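Collecting Demos in Simulation, Part 3

July 2019

I spent most of this month on the table tasks, and the data set is finally big enough to train on. As of last night there are 572 recorded demonstrations. After filtering I kept 497 of them. The rest were thrown out for dropped objects, a stuck gripper, or me letting go of the controller too early.

The setup hasn't changed much since December. I drive the simulated arm by hand, and the recorder saves the joint positions, the gripper state and the camera views at every step. Each episode starts with a new arrangement on the table. The room stays fixed for now, bed and dining chairs included. Joonas built it from free models and I have not had a reason to swap it out.

The mug is the object I care about most. Its handle gives the policy something specific to get right, and the bowls are there mainly so it has other things to ignore. Ulla suggested adding taller clutter, so there is now a potted plant on the table and a black pot with a straw hat on top.

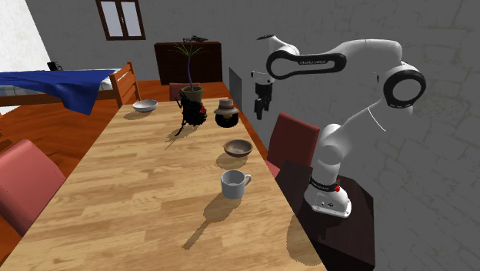
What went wrong

My early episodes were too much alike. I always came down on the mug from the same side, and the first policy I trained copied that even when the plant was in the way. I went back and recorded another batch where I forced myself to vary the approach. It was slow and boring work, but the new policy is clearly better.

The second problem was pauses. When I stopped to think, the arm stopped too, and the model learned to stop. I now trim any stretch where nothing moves before the grasp. Przemysław wrote the script for it and it's in the Kondholm repo under tools.

Next

I want 11 more episodes with the mug near the far edge of the arm's reach, where the policy still fails. Then I'll retrain and post the numbers. Edeltraud has asked for the raw files, and I'll upload those once I fix the time stamps.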